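Chapter 2
The Comeback and Its Uses

Every comeback needs a disappearance, and the film business is generous in supplying them. An actor makes a sea picture nobody asked for, spends a decade doing voices for cartoon fish, and returns in a small, sad drama with a beard. Critics call this courage. The beard usually gets less credit than it deserves.

This chapter looks at how a star's absence is sold back to us. Our main case is Harkier, a whaling comedy that ran 126 minutes and felt longer in Grenton, where it opened on 2 screens and closed on one. Its leading man went quiet for years. Then came Praklow, in which he mostly looks out of windows, and the prizes followed.

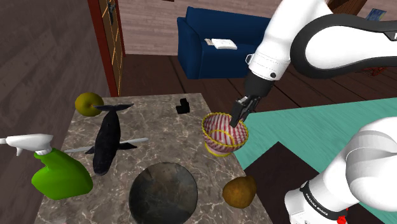
Fig. 2.1 Toy whale and fruit on a countertop, computer rendering.

As you read, keep two questions in mind. Who decides that a performer has been away? And would Praklow have seemed so deep if 200 reviewers hadn't first sat through Harkier?

Key terms: comeback, vehicle, late style, typecasting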